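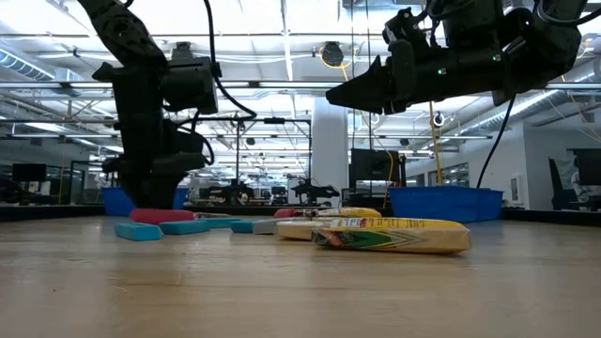
Iñaki Aranda wanted to know, under my last post, whether the Vornlow arm kit is something a regular person can put together in a shared shop, or whether you end up needing an engineer on call. I promised him a proper answer, so pour yourself a coffee, because I've been living with this thing since March and I have opinions!

The short version is that I love it, with some grumbling. I paid 1,185 for the kit and another 210 for the wrist camera add-on, and I'd buy both again. The joints go together in a sensible order and the bolts come bagged by step (bless whoever decided that). The printed guide is friendly right up until the cable routing, where it gets awfully quiet. I did that part three times. Leave more slack than you think you need, and bend the arm through its whole range before you tighten a single tie.

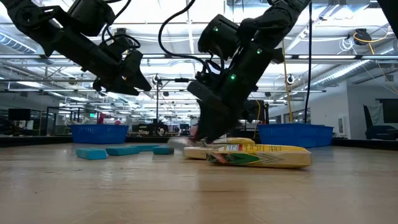 Right gripper down among the food packages, left one up and empty.

Soft things are where it shines. Foam blocks are a joy, and I'd start anybody on those. Snack wrappers are a different story, all slippery and crinkly, and you'll spend a good while fiddling with the grip force before you stop chasing them across the table. Cloth is somewhere in between. I've had lovely evenings with it and I've had evenings where I packed up early and went home to do the dishes.

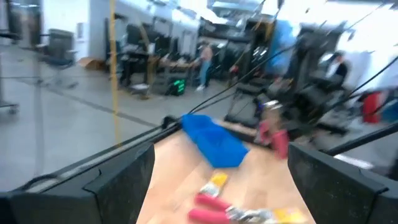 The gripper fingers are sturdy and easy to swap, though I do wish they came with rubber pads in the box. I bought a set from Stilitska and they've been just fine. The software took me two evenings to get comfortable with, and my one real complaint is that it forgets the camera settings when you close it, so keep them written down on a sticky note like I do. Support answered my email in the morning and was very kind about my silly question.

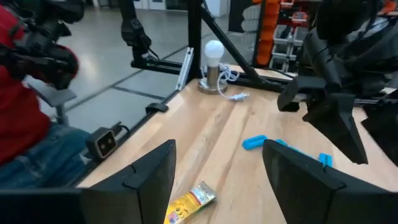 Arinley commented that the hand controllers were the hardest part to get used to, and that a week of slow practice with big, light objects helped more than anything in the manual. I'd second that. Go slow, keep your elbows loose, and save the small stuff for later. I'm giving the kit four stars, and I'll come back and make it five if they ever fix the camera settings.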